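Chapter 4
Finding Customers Before They Find Someone Cheaper

Learning goals

After reading this chapter you should be able to:
tell a target market apart from a wish
work out what it costs to win one customer
compare paid, borrowed and earned attention
explain why a full room and a full order book are separate events

Opening case: Prokitz goes to market

Prokitz made folding kitchen carts for people who rent small apartments. The carts were good. They rolled, they folded, they held a microwave without complaint. The two owners had spent a year on the hinge alone and were prepared to discuss it at length, which they did, mostly with each other.

In their first spring they asked a question that every new business asks sooner or later: who is this for? Their answer, written in large letters at the top of the business plan, was "everyone with a kitchen." This is a very large market. It includes hotel chefs, retired couples with a pantry the size of a bus, and students who store sweaters in the oven. Prokitz set out to reach all of them on a budget of $3,000.

They bought a radio spot in Aldale. They printed postcards. They paid for a month of online ads aimed at adults, a group the ad platform was happy to confirm existed. By the end of June the money was down to $635, so the campaign had cost $2,365, and it had brought in 11 new customers.

The owners were pleased. Eleven was more than none, and one of the buyers had written a kind note about the hinge. Then they did the division.

What a customer costs

Customer acquisition cost is the total amount spent on winning new customers over a period, divided by the number of new customers won in that period. For Prokitz:

$2,365 / 11 = $215 per customer

A cart sold for $140. You may wish to read those two figures again, as the owners did, several times, on two calculators.

The formula is short, and people still manage to get it wrong, usually in their own favor. They count the ads but leave out the designer who drew them. They leave out their own evenings. They count a repeat buyer as new because she used a different email address. A business that wants good news from its numbers can nearly always get it, right up to the point where the bank asks for some too.

A high cost per customer is not always a disaster. If the typical buyer comes back every year, spending $215 to meet her may be the best deal of the decade. Carts, sadly, last. Prokitz had built a product so sturdy that a happy customer had no reason ever to speak to the company again. We will return to this problem in Chapter 6 under the heading of customer lifetime value, and Prokitz will return to it with a line of replacement wheels.

Three kinds of attention

Marketers sort their channels in many ways, most of them designed to fit on a slide. This book uses three groups.

Paid attention is bought outright: ads, mailings, sponsored posts. It starts quickly and stops the moment you do.

Borrowed attention belongs to somebody else who lets you stand near it. A talk at a trade association, a shared table at a fair and a mention in a supplier's newsletter all count. It costs less money and more coffee.

Earned attention arrives because customers talk. It is the cheapest kind and the hardest to schedule. Owners often say they "rely on word of mouth," by which they mean they have not done any marketing yet.

In its second year Prokitz tried borrowing. Oltora, a firm that furnished rental apartments, ran a half-day event in Palma for building managers and invited a few small suppliers to show their goods. The fee was modest. The lunch was a wrap.
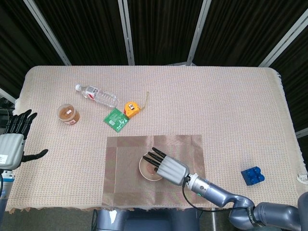

The owners came home with a stack of business cards and a warm feeling, and it is worth separating the two. A warm feeling is not a lead. Neither is a business card, until somebody does something with it. A lead is a person or firm with a need you can meet, some power to buy, and a reason to take your call. By that standard most of the stack was stationery.

Four of the cards, though, belonged to managers who bought for whole buildings. These people did not care about the hinge. They cared about whether a cart would fit beside a standard refrigerator and whether it could be replaced by Thursday's equivalent in any given week, meaning fast. Prokitz had never mentioned either point in a single ad.

That discovery changed the plan. "Everyone with a kitchen" was crossed out and "managers of furnished rentals" was written underneath in smaller letters. The owners found this painful. Narrowing a market feels like turning people away, even when those people were never on their way over.

Key terms in this chapter

Target market: the group of buyers a business chooses to serve first.
Acquisition cost: what it takes, with everything counted, to win one new customer.
Lead: a possible buyer with a need, the power to buy and a reason to listen.
Channel: any route by which a message reaches a buyer, including the ones you forgot you were paying for.

Before you read on

Pick a small business you use often. Write down who you think its customers are, then ask the owner. Keep both answers. You will need them in section 4.1, where we look at how a target market is chosen and why the first draft is so often a description of the owner.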